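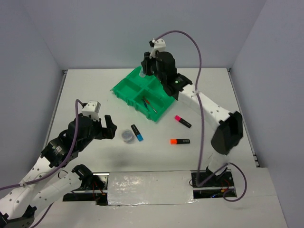

Stage Lighting Update: New Hire Terms for Moving Heads and Control Desks

Banitz Stage Services has revised its hire terms for automated lighting, effective for all bookings that begin in September or later. The changes apply to the Pesano moving heads, the Datmont control desks and the associated cable and rigging sets.

The minimum hire period for moving heads is now 3 nights. The nightly rate for a set of four fixtures is $269, including safety bonds, clamps and power cables. A refundable deposit of $1,000 is required on every order that includes a control desk. Customers with an existing account will see the deposit on their next statement.

Each desk is supplied with a basic show file covering the fixtures on the order. Customers who plan to load their own files should send them to the lighting office before collection, together with the channel mode and starting address of each fixture. 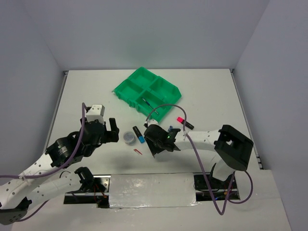

Alvar Sæther asks whether the three-night minimum will also apply to small halls that need the fixtures for a single evening, and notes that many school concerts have no use for a longer booking. Single-evening hire remains available for conventional fixtures, LED pars and the smaller followspots. Requests for moving heads on shorter terms will be considered when stock allows, and should be made in writing.

Collection and return take place at the Engebretsen Road counter, which closes at 5 p.m. Flight cases must be returned with all foam inserts in place.
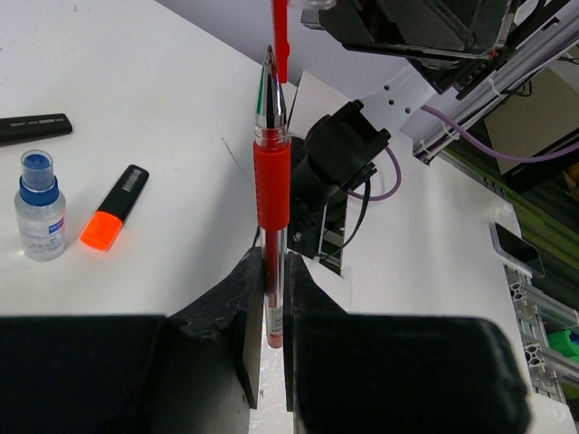 Fixtures returned without their clamps or safety bonds will be charged at replacement cost. The full price list has grown to 17 pages and is available at the counter or by mail on request.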